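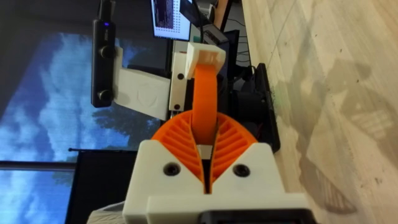 Blue sky and wispy clouds on the backdrop screen.

How I look after a butcher-block work table

I love a timber top. I also love putting cold drinks on it and leaving glue blobs wherever they land, so every August mine gets a proper going over. Allow a Saturday morning for the cleaning and sanding, then leave the oil overnight.

Get the little stuff sorted before you go near the sandpaper. A cardboard tube with an open top is my favourite storage for pencils and offcuts (free with the groceries!), and it's easy to shift to a shelf when you need the space.

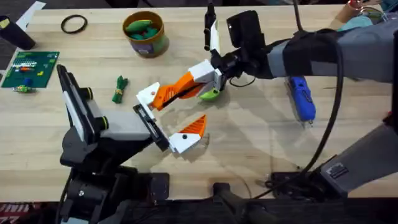

The pale butcher-block top, with an open cardboard cylinder standing on it.

Step 1: Wipe it down

Warm water, a tiny squirt of dish soap and a cloth you've wrung out hard. Go with the grain. Dry it straight away with an old tea towel, then have a cuppa while the rest of the damp goes. Glue blobs come up with a plastic scraper held nearly flat — mine's a Pryor one with a chewed corner and it still does the job.

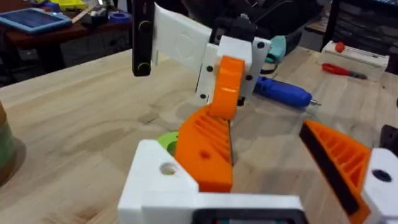 Posted in August by the Clustilcombe bench page

Pale timber shows every mark, but faint grain lines are easy to follow, so have a good look from low down with a lamp off to one side. I put a bit of painter's tape beside anything I want to come back to.

Step 2: Sand lightly

Start at 180 grit if it's rough, 240 if it's just a bit furry, and use a block so you don't dig hollows with your fingertips. Long strokes, hardly any pressure. My top is 600 mm deep, and I do it in two passes from either side to save my back. Vacuum, then wipe with a barely damp cloth.

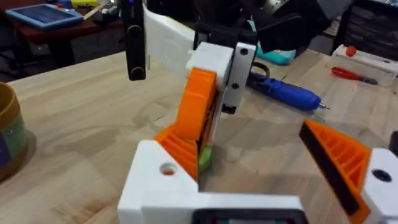 Step 3: Oil, wait, oil again

I use Oler bench oil and pour out less than I think I need. Rub it in with a lint-free rag, leave it 30 minutes, then buff off whatever's still sitting on top. Second coat the next morning. Lay the oily rags out flat outside to dry, never scrunched up in the bin, as they can heat up and catch fire.

Give it a few days before you put anything heavy or papery back on.

Recent posts
Sustine wax or plain oil for shelves?
Storage from cardboard tubes
Fixing a wobbly trestle
Getting pen out of pine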